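Questions about bread baskets, trays and packed lunches

We sell baskets and trays for the table, and most of the letters we receive ask the same things. On this page I try to answer them in one place. If your question is missing, please write to us through the contact form and I will add it when I can.

Choosing

Which shape of basket should I take for bread?

For rolls and small buns, a round one is the most practical. Everybody at the table can reach in from their own side and the rolls do not slide into one corner. For a long loaf you will want the oval model, Miltlow, because a baguette cut in half still sticks out of a round basket and gets knocked by elbows.

What is the difference between natural wicker and synthetic rattan?

Natural wicker is made from willow or a similar plant. It is light, it smells a little of wood when new, and it becomes darker with the years. Synthetic rattan is a plastic strand made to look like the plant. It is usually a bit shinier and it does not mind water. Which one is nicer is a matter of taste. My own opinion is that for a house with small children the synthetic one wins, as it can be washed after every meal.

Which of your baskets are synthetic?

All round baskets in the Potura range and the small oval ones in Zumix. Hijazi and Miltlow are willow only.

How can I tell which one I have at home, if I have lost the label?

Look at the underside, at the places where a strand ends. Willow has a rough end with fibres, and the strands are never quite the same width. A synthetic strand is even along its whole length and the end is a clean cut. Please do not test with a lighter. A customer wrote to us that she did this, and the basket was spoiled.

Do I need a basket and a tray?

You can certainly live with one. We suggest both when you serve things that are wrapped together with things that are not. The open bread goes into the basket, and wrapped sandwiches, small pots of butter or a carton of juice stand better on something flat. A pot of jam in a basket will always lean, as the floor of a woven basket is never perfectly level.

What height of rim should a tray have?

For carrying cups, a high one. For serving sandwiches, a low rim is enough and it is easier for the hand to pick the food up. A low rim is also quicker to wipe.

Will a white tray look dirty quickly?

It shows crumbs and coffee marks more than a dark one, yes. On the other side, you see at once when it needs a wipe. Beetroot and turmeric are the two real enemies. If they stay overnight, a pale yellow or pink mark may remain.

Serving sandwiches

Should sandwiches be cut in triangles or in rectangles?

Both taste the same, of course. Triangles show more of the filling and people can see what they are choosing. They are also more delicate at the points, which dry out first. For a lunch that must wait some hours, I cut rectangles, or I cut triangles and wrap each one directly after cutting.

Can I leave the film on when I put them on the table?

Yes, and in August I would recommend it. Soft white bread goes dry on the surface very quickly when it is warm. Leave the film on and let every guest open their own. Put a small bowl nearby for the used film, otherwise it ends up under the plates.

How long can a wrapped sandwich stay out of the fridge?

We follow a simple rule at home: not more than 2 hours if there is egg, fish, meat, mayonnaise or soft cheese inside, and less than this on a hot day. The wrapping keeps the bread soft but it does not keep the filling cool. Please follow the food safety advice of your own country if it is stricter.

Can I put unwrapped sandwiches directly into a woven basket?

I would not do it. Crumbs and soft filling go between the strands and are difficult to remove. Put a cloth or a sheet of baking paper under them. For dry rolls with a firm crust, no lining is needed in the synthetic baskets.

How do I stop wrapped sandwiches from sliding on the tray?

Film is slippery on a smooth tray. A paper napkin laid flat underneath is enough. If you have several triangles, place them with the long sides down and close together, and they will hold each other.

Washing and keeping

How do I clean a synthetic basket?

First turn it over and tap the bottom, outdoors if possible. Then use warm water, a drop of washing-up liquid and an old soft toothbrush. Start in the middle of the floor, where the strands cross, and go outwards to the rim. Rinse well and let it dry upside down. The thick rim holds water longest, so wait until the morning before you put it in a cupboard.

And a willow one?

Never put it to soak. Wipe it with a damp cloth and dry it the same day, away from the radiator. If it has become dry and makes cracking noises, a light spray of water will help it.

May the basket go in the dishwasher?

No, neither kind. The strands of the synthetic ones become soft with the heat and the basket comes out crooked. The trays may go in, on the upper rack.

My basket arrived a little out of shape. Is it a fault?

Usually not. They are packed one inside the other and the rim may be pressed. Fill it with a folded towel, put something heavy on top and leave it for two days. If it is still crooked after this, send us a photo and we will exchange it.

Does the bottom scratch the table?

On a matt table top we have had no complaints. On a glossy one, a strand end can leave a fine line if the basket is pushed along. Lift it — do not push it — or put a felt circle below.

Can I order only one piece?

Yes. We have sold single pieces since we began, and the shop opened in 2000 with a shelf of baskets and nothing else. 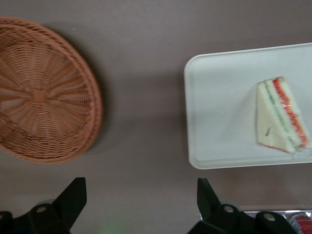
Text and answers: the Potura shop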